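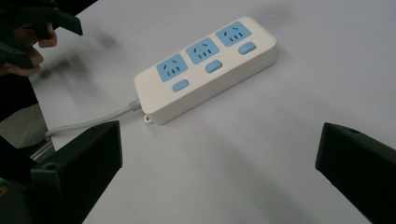
La receta de la señora Biwott

Dennis Nyanda heredó la libreta en septiembre, junto con una báscula y dos cazos abollados. La libreta era de Mwanaisha Biwott, que había llevado la cafetería Owino durante 36 años y que se marchaba a vivir con su hermana. En la página once estaba la receta del té con leche y jengibre por el que la gente hacía cola en invierno. Ponía: agua, leche, té, jengibre, azúcar, lo otro.

– ¿Qué es lo otro? – le preguntó por teléfono.

– Lo otro – dijo ella –. Lo que le echo al final.

Luego se oyó a la hermana gritar que el autobús ya estaba en la parada y se cortó la llamada.

El primer día hizo el té sin lo otro. Pravesh Rampersad, que trabajaba en la ferretería Jekell y entraba siempre a las siete y cuarto, bebió un sorbo y dejó la taza en el plato.

– Está bien – dijo.

Antes nunca había dicho que estuviera bien. Antes se lo bebía de pie, pedía otro y se quemaba la lengua con el segundo.

Dennis probó con cardamomo. Probó con canela, con clavo, con una hoja de laurel que sacó a tiempo y con otra que se le olvidó dentro. Una mañana le puso pimienta negra y a Ha-neul Cha, la del piso de arriba, le dio un ataque de tos que asustó al repartidor del pan. Ha-neul dijo que no pasaba nada, pero al día siguiente pidió chocolate.

El chocolate lo hacían con tabletas y también salía en la libreta, en la página siguiente. Esa receta estaba completa. Llevaba maicena, una pizca de sal y la indicación de no dejar de remover aunque llamaran a la puerta. Dennis la siguió palabra por palabra y le quedó como el de siempre. Eso lo puso de peor humor.

Volvió a llamar a la señora Biwott por la tarde, cuando ya había recogido las mesas.

– ¿Es una especia?

– ¿El qué?

– Lo otro.

– Ah, no. Especia no.

– ¿Es vainilla?

– La vainilla es muy cara, hijo.

Le preguntó si se guardaba en la nevera. Ella contestó que dependía de quién hubiera ordenado la cocina. Después le contó con detalle una discusión que tenía con la hermana por unas cortinas, y Dennis no encontró el momento de insistir.

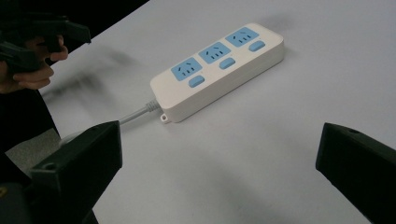
Emmanuel Obura llegó a la semana siguiente. Había fregado vasos en Owino de joven y pasaba por la ciudad para arreglar unos papeles. Se sentó al fondo, junto a la ventana, y pidió un té. Se lo tomó entero, despacio, mirando la calle.

– Le falta la nata – dijo al pagar.

– ¿Le echaba nata?

– La nata de la leche. La telilla. Ella hervía la leche aparte, la noche antes, y guardaba lo de arriba en un bote. Por la mañana le ponía una cucharada a la tetera. A mí me daba un asco tremendo.

Dennis fue a la cocina y abrió el armario de debajo del fregadero, donde había amontonado lo que no sabía para qué servía. Detrás de un embudo había un bote de cristal con tapa de rosca, muy limpio. En la etiqueta, con la misma letra de la libreta, ponía «otro».

Esa noche hirvió la leche a fuego bajo y la dejó enfriar. Levantó la capa con una espumadera, la metió en el bote y el bote en la nevera. Durmió mal. A las seis preparó la tetera, echó la cucharada y removió hasta que no quedaron hilos.

Pravesh entró a las siete y cuarto. Bebió de pie. No dijo nada. Empujó la taza vacía hacia el otro lado de la barra y Dennis se la volvió a llenar.

– Quema – dijo Pravesh con el segundo.

Dennis cogió un bolígrafo y abrió la libreta por la página once. Fue a tachar la última palabra, lo pensó un poco y escribió debajo, en pequeño: la noche antes. Luego bajó Ha-neul y preguntó si el té llevaba pimienta.

Más relatos de sobremesa
El horno de la calle Hadis
Tres cucharas para Lokar
Mermelada sin testigos
La sopa del domingo pasado por agua
Instrucciones para pelar una granada

Contacto | © Relatos de sobremesa. Todos los derechos reservados | Volver arriba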